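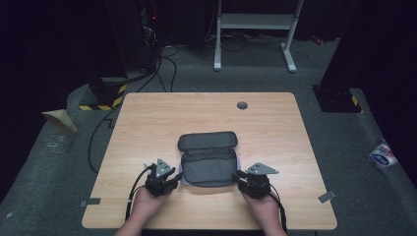 Stakthorpe replacement finger pads, hand-held gripper
Part no. 3133
Print this page | E-mail this page

SERVICE NOTICE 19 Mar 2020. Please read before ordering. Pads from the November batch can come apart on the gripping face. Edge goes ragged first, then a strip lifts. A loose strip can snag a zipper or soft fabric and the jaw may not open all the way. Stop using the pair if you see it.

What we know so far: Afridi reported it first, on pouch and case work. Opening, closing, zipper pulls, all day. Rostness had the same thing on lighter jobs. Glue is the suspect, not confirmed yet. 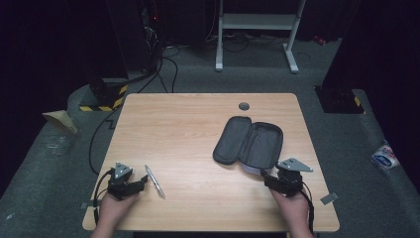 Fits left and right units, same pad both sides. Sold in pairs only. Do not mix an old pad with a new one, the grip goes off center and you will be chasing it all afternon.

Check every 100 cycles until further notice. Look at the inner edge and the lower corners. Fraying = swap the pair. Do not trim it, do not tape it down, do not superglue it (yes, people have).

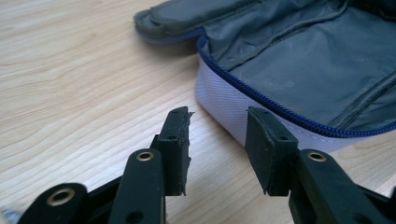

Photo: Nusrat Lashari / Stakthorpe

Pads with batch numbers 900 to 1790 get replaced free. Number is on the bag label, not on the pad. Lost the bag? Send us a picture of the worn face and we'll sort it out.

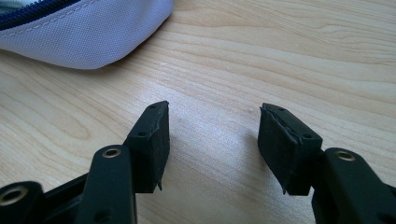 Unplug the unit before changing pads. Keep fingers out of the linkage, it pinches.

Returns go to the Nomville counter, attn. Nusrat Lashari. Put the pads in a seperate bag, one pair per bag, left and right marked.

New stock: not yet. Back orders open.

Print this page | E-mail this page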